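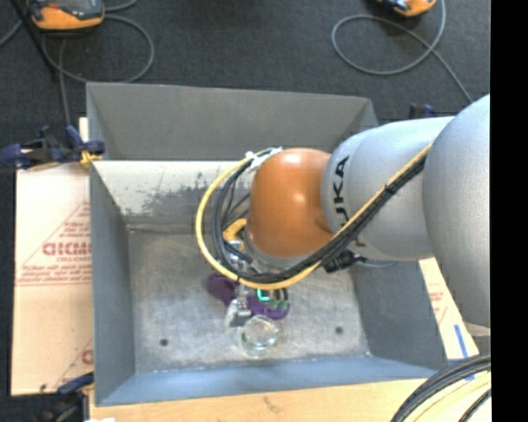 A metal bin holding a few items at the Setden returns center.

SETDEN — The Ollico returns center will change the way it handles mixed household goods beginning in March, replacing its small plastic totes with large open-topped metal bins, the company announced.

Under the new arrangement, loose items that arrive without their original packaging will be placed directly in a bin and sorted from there. Boxed goods will continue to go to the shelves on the upper level, where they are checked against the order record before being put back in stock.

The center received nearly 3000 loose items last month, according to figures released by Ollico. Of these, 892 had to be handled a second time after being placed in the wrong tote. The company said many of the errors involved small pieces that had been covered by larger ones and were missed when the tote was emptied.

Bins will now be filled only in small groups, so that each item can be reached without moving the others. Staff have been asked to clear a bin completely before adding the next group, and to set aside anything damaged for inspection at the end of the shift.

The bins were supplied by Zirkari, which also provided them to the company's smaller site in Segura. A trial there lasted 3 months and covered 831 customer returns. Ollico described the results as satisfactory but did not release a full report.

Customers do not need to do anything differently when sending goods back. Return labels remain the same, and parcels may still be left at the front counter until 6 p.m. Refunds for loose items may take slightly longer during the first weeks of the change — the company has asked customers to keep their receipts until payment is confirmed.

The old totes will be moved to the Segura site, where they will be used for storing packing paper and spare labels.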